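# Trundholm desk mat, large, brown

I bought this mat in June to cover a white table that was picking up marks. It was sold by Zovach in three sizes and I took the large. 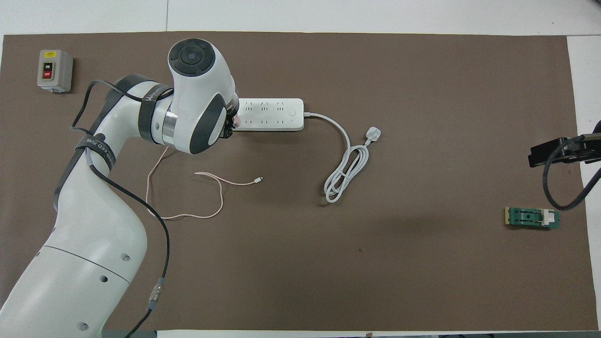

The size was the main thing for me. I wanted most of the top covered in one piece, with no join down the middle, and it does that. My table still shows along some of the edges, so measure first if you want full coverage. The next size up would have hung over the side.

It arrived rolled and the corners curled for 26 hours or so of sitting under books, then they lay down. There was a slight smell out of the box — gone by the weekend.

Small parts are easier to find on brown than on bare white, and there is less glare under the ceiling light. A power strip sits level on it. I wipe it with a damp cloth and let it air dry.

Two complaints. Dust shows more than I expected. The care leaflet is also useless, one line in tiny print.

I had a Civevden mat before this. It was thinner and slid when I leaned on it. The Trundholm stays put.

Four stars. I would buy the same size again.

Georges Nimri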